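16th April

Dye bench, second round of madder on cotton. Same cloth as the November set, same scour, new mordant recipe from Iraís Orozco. Writing this up while the last pot cools, so the numbers for the final swatches will have to go in later.

Cloth: the Nisosell plain weave, cut from the end of the roll. Total dry weight 332 g after scouring. I scoured it twice because the first bath came out yellow and the second was still a little cloudy. Rinsed until the water ran clear, hung overnight, weighed in the morning. The selvedge on this roll is tighter than the middle and puckers when it dries. Cut it off next time before weighing.

Mordant: tannin first, then alum. Iraís's notes say to leave the tannin bath overnight and not to rinse hard before the alum. I did what they say. In November I rinsed in between, and I suspect that is where the patchy areas came from, but I changed the tannin supplier too, so it's not a clean comparison. The alum is the Somard one, fine grain, dissolves well in hot water and leaves a bit of sludge in cold.

Madder: 153 g of ground root, soaked in a jar before it went in the pot. I strained it through the old muslin and then put the muslin with the grounds into the pot as well, tied up. Brought it up slowly and kept it below a simmer. The small burner on the left runs hot and has to be turned down almost to nothing. Thermometer reads two degrees low against the one in the kitchen — use the kitchen one until somebody replaces it. 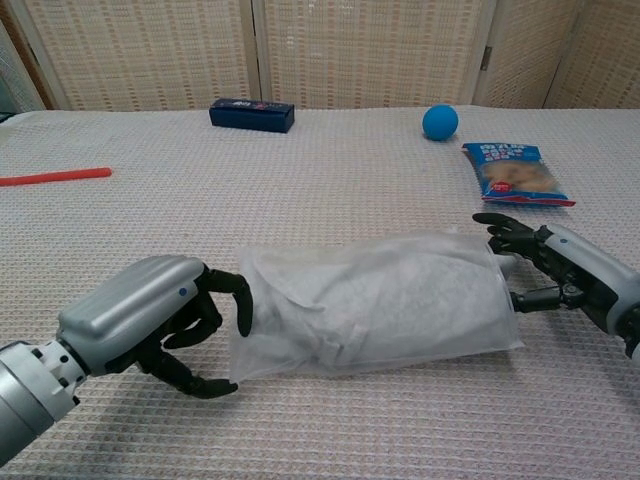

Color at the first pull was orange, more than I wanted. I put in a pinch of chalk and it moved toward red within the hour. Our tap water is soft this time of year, so the chalk should probably go in at the start. Iraís thinks it should go in the soak, before any heat. We can split the next batch and do it both ways.

Swatches so far:

- A, tannin and alum, no chalk, short bath: brick orange, even.
- B, same, with chalk: warmer red, slightly darker along one fold.
- C, alum only: pale salmon, blotchy near the corners. Not worth repeating.

The fold mark on B is my fault. I left the pot to answer the phone and the cloth had floated up against the side. Needs more water in the pot or less cloth. The big pot holds it fine, but then the thermometer clip doesn't reach.

Exhaust bath: still plenty of color in it. Put the Phí wool skein in without measuring anything, just to see. It took up a soft peach and felt fine after rinsing, no felting. Saved the rest of the bath in the lidded bucket, labeled with the batch.

Still to do: wash test on A and B with the neutral soap, three washes each, and light strips in the south window, half covered with card. Gisasura want to see a finished sample before they decide on the napkin order, and they asked for B, so B gets priority. Order more chalk. Check whether the tannin jar was closed properly, the lid was crooked when I got in.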